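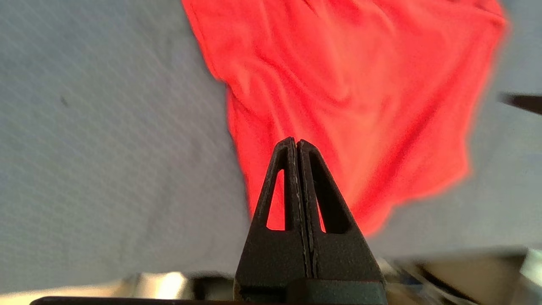
Bosman House - the back bedroom on change-over day

Gallery 7: bedding, folding and putting away
Photographs: Jelle Michiels. Words: Sadia Butt.

The back bedroom at Bosman House is called Skanel, after the farm you could once see from its window. It is the plainest of the rooms we let and the one that gets used most, mainly by people walking the Busar path who want one night and an early breakfast. We have been adding a page for each room over the winter. 

The page is about the soft things in the room. The furniture has a page of its own (Gallery 6), and the wash house is in Gallery 4.

The red cloth

Cotton, bought in a pack from Zedell along with a green one and a yellow one. The green went to the kitchen and the yellow has not been seen since the summer. The red is a strong orange sort of red and it creases as soon as you put it down. It should be washed by itself, or with other reds. We did it once with the pillowcases and had a pink set for a year.

To fold it, hold it up by two corners, let it hang, then bring the corners together and lay it on the bed. Smooth it from the fold outwards. Fold in half twice more and it will go in the top drawer on its end.

The fitted sheet

The sheets in this room are all from the blue and grey end of the shelf. They hide marks better than white and they suit the headboard, which is a blue-grey too. Each one has the room name written on the hem in laundry pen, as the mattress in Skanel is deeper than the others and the ordinary sheets ping off at the corners. Check both sides for specks and bits of lint before making up. A damp hand takes most of them off.

Folding on the bed

There is no table in Skanel big enough to fold on, so the folding is done over the mattress with the fitted sheet already on. 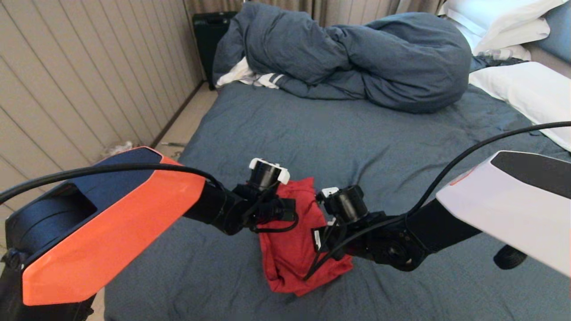
Small things come first, while there is still space at the near side, and the duvet stays pushed up at the far end until they are finished. It is a large blue one and takes up a surprising amount of room when it is rolled. When the folding is done it gets pulled out flat, shaken from the foot end and left to settle before the cover is straightened. Poppers go at the bottom.

The pillows

White, and kept at the headboard end during all this. We used to put them on the floor, but the tiles are cold and pick up dust quickly after the room has been walked through in socks. Pillows are replaced every 2 years. The old ones go to the dog kennels up the road, who will take up to 21 at a time and are always glad of them.

The striped pillowcases belong to an older set that came with the house. Only a few are left and they have gone thin, but they are lovely to sleep on. If one turns up inside the duvet when you strip the bed, put it in the white wash at 39 degrees or whatever your machine has nearest. Ours has an odd dial.

The wall and the floor

The panelling is pale beige and was painted last spring. It shows scuffs just above the skirting on the side of the bed where people put their bags, so please leave the strip of floor between the bed and the wall clear. That gap is narrow and things drop into it - tissues, socks, once a whole paperback. Look down there last of all, after the duvet is on, as that is when something usually falls.

The tiles are light and only need a mop with plain water. Anything stronger leaves them streaky in the afternoon when the sun comes round.

Putting away

Top drawer: cloths, on their ends, folds facing up.
Middle drawer: pillowcases, white at the left, striped at the right.
Bottom drawer: spare blanket and the mattress cover.
Fitted sheets go on the landing shelf, not in the room. They get damp in the bottom drawer in winter.

Lavender bags are in the middle drawer only. A guest asked for them to be taken out of the top one and it has stayed that way.

Notes on the gallery

Jelle's pictures are shown as taken and the colours have been left alone. If the blue of the bedding looks greyer on one screen than another, it does the same in the room between morning and evening.

Prints can be ordered at the front desk in postcard size. Please give the gallery number and the name of the room. The next page will be the landing and the linen shelf, and after that the two attic rooms once the new curtains are up.

Back to all rooms
Gallery 6: Skanel, furniture
Gallery 8: Landing (coming soon)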